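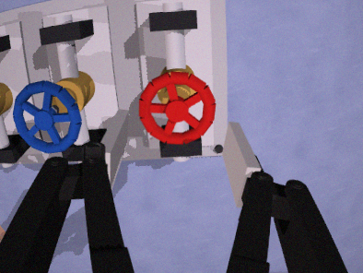

4.2 Planning the hardware budget

Simulation let us settle the shopping list before spending a penny, and we enjoyed this part far more than expected. The three-valve panel of Figure 3 cost us nothing to rearrange.
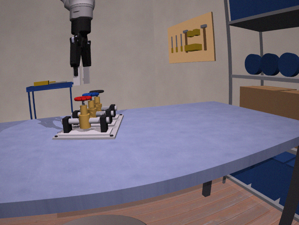

Farouk quoted 1,740 pounds for the gripper and Zadell 2,007 for one with a longer reach. We chose the cheaper, leaving some 1,000 pounds for brass valves and spare finger pads.
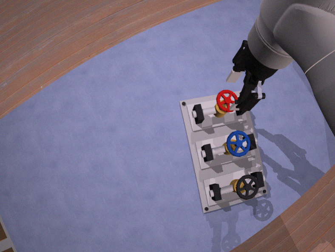 Figure 3. Simulated arm and panel with red, blue and black handwheels.

The Prorklow mount is held over to January.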